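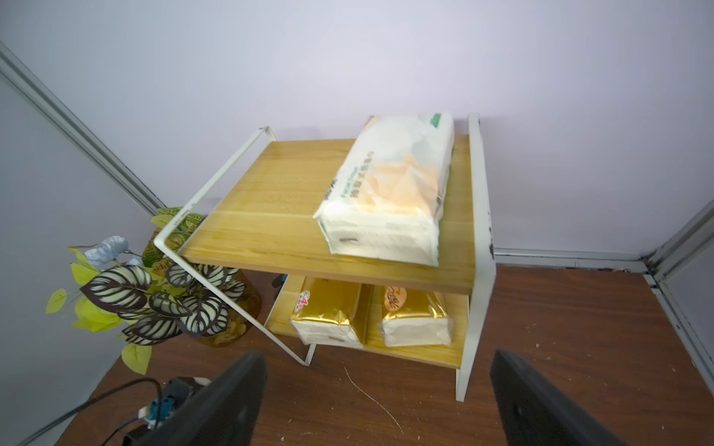 **Figure 4.1** Wrist-camera view of a stocked shelf: one tissue pack on the upper board, two on the lower.

# Chapter 4: What a Demonstration Is Worth

Suppliers like to quote the size of a dataset. Himodard's sales sheet promises competent shelf stocking from 1000 demonstrations; Stitico wants 3000 and charges accordingly. Neither says how different those demonstrations are from one another, and a buyer ought to ask before signing anything.

Consider the tissue-pack task used throughout Part Two. The packs are soft, so they sag, crease and turn in the grip. An operator who has done the job all afternoon settles into a favourite approach, and a policy trained on that afternoon learns the favourite. Kļaviņa's term for this is *operator echo*. We think the problem is older than the label, but the label is handy.

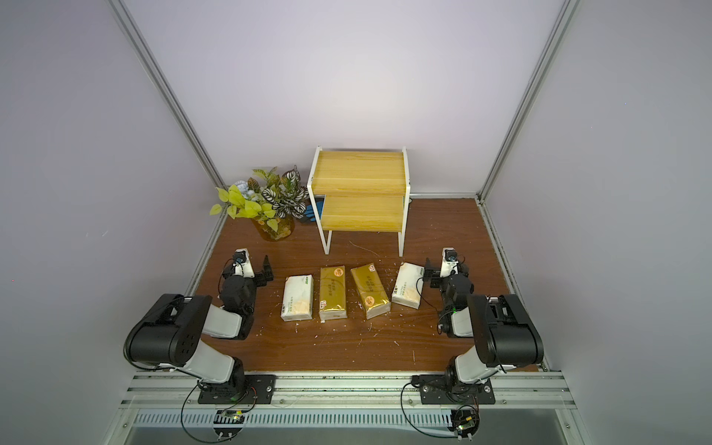
**Figure 4.2** Two arms and four tissue packs on the floor of the enclosure, with the shelf against the back wall.

Compare the two views. The plant beside the shelf shows up in both, and a learner has no reason to ignore it. If it never moves, its leaves may serve as a landmark as well as the shelf does. The Arkham exercises at the end of this chapter ask you to shift the background every 20 episodes and retrain. Expect the success rate to fall by up to 10 points, and be suspicious if it doesn't budge.

## 4.1 Counting episodes honestly

An episode begins when the arms leave their rest pose and ends when they return to it. Failed grasps stay in the log, labelled as failures.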